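Parkenar Forums > Fabric Care > Stains, dye and color transfer

Thread: Red/white garment over a light gray sofa, how long before dye moves?

seamallowance
I have a red garment with a white band sewn down one side. It gets dropped over the back of a light gray woven sofa most evenings. The sofa is a Todar, bought in November, and the cover does not come off. Two questions. Will the red transfer to the upholstery, and will it bleed into the white band in the wash? Care label is gone.

M. Texier
Two mechanisms, keep them separate. Transfer to the sofa is crocking: loose surface dye moved by rubbing. Transfer to the band is bleeding, where dye leaves the fiber in water and settles on the nearest pale cloth. A garment can pass one test and fail the other.

For crocking, rub the inside of a seam with a dry white cotton cloth, ten strokes, moderate pressure. Repeat with a damp cloth. The damp result is the one that counts for a sofa.

dufus97
Disagree on the damp test. People sit on sofas dry. If the dry cloth is clean, leave it there and stop worrying.

M. Texier
People also come in from the rain and drop clothes on furniture.

seamallowance
Current position.
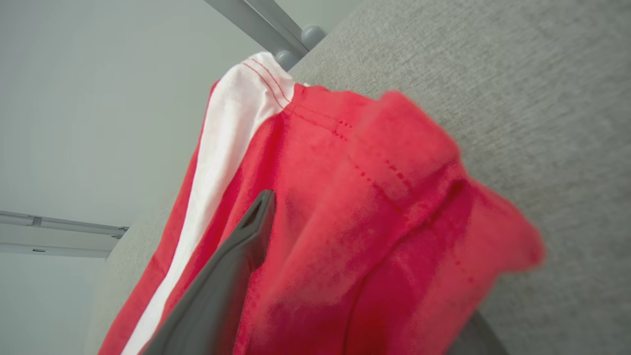 White band over the rounded edge, red against the gray weave.

The band has two lines of red topstitching near the top. Does the thread matter?

Marcelle Langlois
Yes. Thread is often dyed separately from the cloth, so test it separately. Press a damp cotton swab on the stitching for 60 seconds. Pink on the swab means the thread will mark the band before the body fabric does. The darker stitches along the panel seam should get the same treatment.

For washing: cold, inside out, short cycle, alone the first time. Take it out as soon as the drum stops. Most of the pink bands I see come from wet garments left folded on themselves.

dufus97
Or add vinegar. Sets the dye.

Marcelle Langlois
It does not set dye on finished cotton or polyester. It has some effect on acid dyes, used on wool and nylon, and even there the dye was fixed at the mill. Use a color catcher sheet if you want insurance.

seamallowance
Results. Dry rub clean. Damp rub faint pink on the body, nothing from either thread. I'll move it to a hook and wash it alone.

dufus97
So the dry test was clean, as I said.

M. Texier
And the damp one was not – hence the hook.

Comments (3)

furen_1726: Same gray weave here, a Du Plessis armchair. Heathered fabric hides a faint mark well until you clean one patch and the rest shows up.

Okra: What spin speed? I use 1000 for everything.

Marcelle Langlois: Lower if the machine allows it. 1000 is fine for the dye but it sets creases along the band.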